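Backdrop shows darker at the sides in product shots

Posted in Studio & Lighting, 26/05/2019

I shoot small items on a white table with a gray paper sweep from Ogola. The paper is even to the eye, but in the files the left and right sides fall off. Two Stinis heads, 70 cm softboxes, f/8. Is this the lens or the lights?
diramley_546

gridspot97
Could be either. Test it:
Turn on the vignetting correction in your raw converter and compare.
Shoot the bare sweep with the table moved out.
Meter the paper at the center and at both sides. Over half a stop of difference means the lights.
Keep the gray a little lighter near the top if you like the look — many catalogs do.

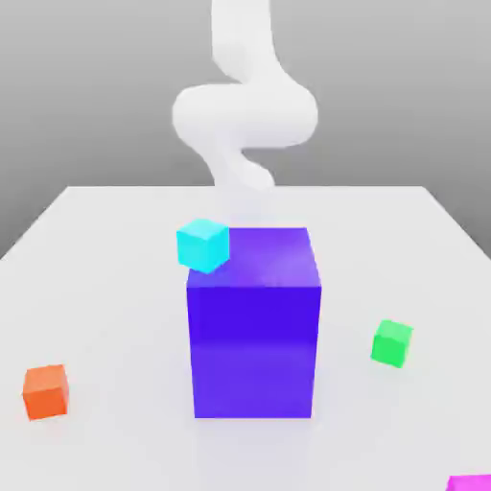 Move the backdrop lights back, to at least 4 feet from the paper, and feather them across to the opposite side. Meter again after each move.

natano_user
Same problem with my old kit. Bought a wider roll, never looked back.

paperandtape
A wider roll won't fix falloff. Distance will — and flag the spill off the table while you're at it.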